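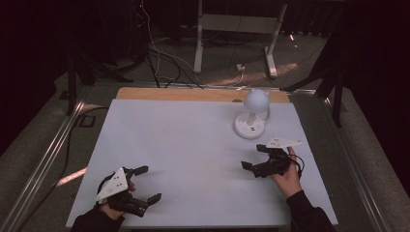 Leanne Nuttall
产品与室内设计专业二年级学生
指导教师:Dean Ellwood
提交日期:02/05/2022

小桌面上的圆底座:灯、插口和线的摆放

一、题目的由来

这份报告是“居家小件”课程的期末项目。课程要求每个人选一件每天都会用到的小东西,研究它怎么摆、怎么用、怎么收,最后提出一份可以照着做的摆放方案。我选的是带圆形底座的白色桌面小件,包括球形灯罩的小台灯,以及底座上开有插口的立式插座。

选这个题目和我住的地方有关。Elside宿舍楼的书桌不大,浅色木面,电源在桌子后面靠地的位置。桌上要放电脑、书和水杯,晚上还要开灯。同层的人多半把灯推到角落,线从桌子后沿垂下去,和充电线缠在一起。拿书的时候碰到线,灯就跟着挪位置。

二、桌面的准备

浅木色桌面反光不强,但木纹会干扰画线和量尺寸,所以我在桌上铺了白色的底面,木桌的边露在外面,用来当参照线。铺平以后,底座的轮廓看得很清楚,用铅笔沿着圆边描一圈就能记下位置。描线时笔要立直,斜着描出来的圆会偏大,第一次描的几张因此作废了。

白色底面上放白色的东西,有时分不清边界。Dean Ellwood老师建议把顶灯关掉一部分,让光从一侧过来,圆边的阴影就会出来。这个办法好用,后面的记录都是这样做的。缺点是光线暗的时候看不清铅笔线,我改用了软一些的铅笔。

三、位置的比较

比较了四种放法:左后角、右后角、后沿正中、右侧靠中。每种放法都做同样的几件事,包括翻开一本大开本的书、写一页字、拿走再放回一个水杯、插拔一次充电线。

左后角对右手写字的人来说光线最合适,手的影子落在右边。但是宿舍的墙插在右侧,线要横过整个桌子后面,多出来的一段没有地方收。

后沿正中的光最均匀,可是书立起来就把灯挡住了,电脑打开时屏幕也会顶到灯罩。我在这个位置试了两个晚上就放弃了。

右侧靠中拿取最方便,插口就在手边,但它占掉了放水杯和本子的地方。Dean Ellwood老师看过以后说,插口和水杯抢同一块地方,这一条就足够把它排除。我同意。

右后角不是光线最好的,右手写字时会有一点影子,不过它离电源近,书和电脑都不挡它。前面留出的空白也是四种放法里最完整的,可以摊开一张大纸。

四、线的处理

线是这次项目里花时间最多的部分。小灯的线细,容易被压弯,弯久了会在桌沿那里翘起来。我试过夹子、纸管和布条三种办法。

夹子用的是Lolta的塑料线夹,贴在桌子后沿。它固定得牢,但贴上以后不好移动,换位置时要整个撕掉,胶留在木头上。纸管是自己卷的,直径一大就显得笨,藏不到桌子后面。最后留下来的是布条,用旧棉布剪成长条,绕线一圈再系在桌腿上,松紧可以随时改。缺点是不够整齐,隔一段时间要重新系。

几根线放在一起时,先把粗的靠里,细的放外面。 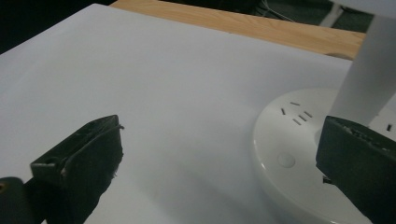 还有一条是给插拔留出手的空间。插口开在底座顶面时,手要从上往下按,旁边如果紧贴着书,插头就会歪着进去。我把底座左边空出一个手掌的宽度,前面也空出一个手掌,按钮在靠前的位置时手指可以直接够到。立柱比较高的款式,后面不要贴墙太紧,否则从后面出来的线会被折住。

圆底座还有一个问题,就是它没有明确的正面。方形的东西放歪了马上能看出来,圆的转了一个角度很难发现,只有看插口和按钮的朝向才知道。插拔几次以后它会慢慢转,线也跟着绕。我的做法是在底下贴一小块防滑垫,再在桌沿贴一个小纸点,让按钮对着它。纸点用了一周多还在,边角有点卷。

五、请别人试用

方案定下来以后,我在宿舍楼的公共学习室贴了一张说明,请愿意的同学照着摆一次,再写几句意见。收回来的意见有28份,说明贴在Mikham自习角的布告栏上,写意见的纸放在旁边。

大部分人认可右后角。有意见的主要是左手写字的同学,他们觉得应该放在左后角,线长一点也没关系。这一点我原来没有考虑到,后来在说明里加了一行:左手写字的人把整个方案左右对调,布条改系在左边的桌腿。

有人提到清洁。白色底座上的灰很明显,插口周围最难擦。我自己的做法是先断电,再用干的软刷沿着插口刷一遍,不用湿布。灯罩可以用微湿的布擦,擦完放一会儿再开灯。

也有人问能不能把灯和插座叠在一起,节省地方。我没有试,底座上面压东西会挡住插口,而且灯本身不重,容易滑。

六、花费

课程给每个人的材料费上限是80元,我用掉的不到一半。主要是白纸、防滑垫和线夹,防滑垫是在Hudec文具店买的,剪开以后够用很多次。棉布是旧的,没有计入。

七、不足和下一步

四种放法都是在同一种尺寸的书桌上比较的,换成更窄的桌子,结论可能不一样。光线的好坏我是凭感觉记的,没有用仪器测。试用的人也都住在同一栋楼,桌子和墙插的位置差不多。

如果继续做,我想先解决布条不整齐的问题,可以试着缝一个小扣子,让它系上以后平贴在桌腿上。另外想找一张电源在左边的桌子,把左手方案完整做一遍。十一月的展示课上如果有地方,我打算带一张桌子过去,让同学现场摆。

八、摆放说明(贴在布告栏上的版本)

先把桌面清空,擦干净。
底座放在后角,靠近墙插的一侧,离桌子两边各留一点距离。
按钮朝向自己坐的位置。
左边和前面各留一个手掌宽。
线从后沿下去,用布条系在桌腿上,不要拉紧。
写字的手在左边的同学,左右对调。
擦灰之前先拔插头。

感谢Dean Ellwood老师在选题和光线上的建议,也感谢写意见的同学。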